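Gallery: Teaching the Arm on the Toy Kitchen Table

22 September 2018

Two of us spent the afternoon at Ogilvie showing our white arm how to tidy up a play kitchen, and I had a wonderful time. You can do it by hand, holding the arm and walking it through the job, or you can drive it from the remote setup we call Drusard (a bit like playing a claw machine, except you get to win). Either way the arm records every move you make, and later it has a go by itself. We aimed for 20 good demonstrations per task – harder than it sounds when you're still learning to steer!

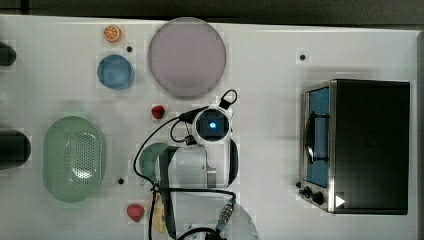 Toy fruit, dishes and plenty of reaching in both of these.
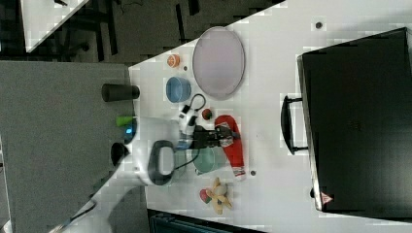

The first thing you learn is to slow down. My early runs were full of little wobbles and second guesses, and the arm will happily copy a wobble. Once I started planning the whole reach before I touched anything, my runs got smoother and a good deal shorter.

Jade Staniforth wrote to say that she always throws away her first 4 runs of the day, however good they look, and that she moves the objects to new spots between runs so the arm doesn't just memorize one path. She also finds hand guiding much easier for beginners, though she'd pick remote control for anything that needs a gentle grip.

I'm with her on moving things around. Throwing away good runs hurts, but I'll try it next time – we're back on the table in April with the Clalia software, which lets you replay a run before you decide to keep it. I can't wait to get my hands on it.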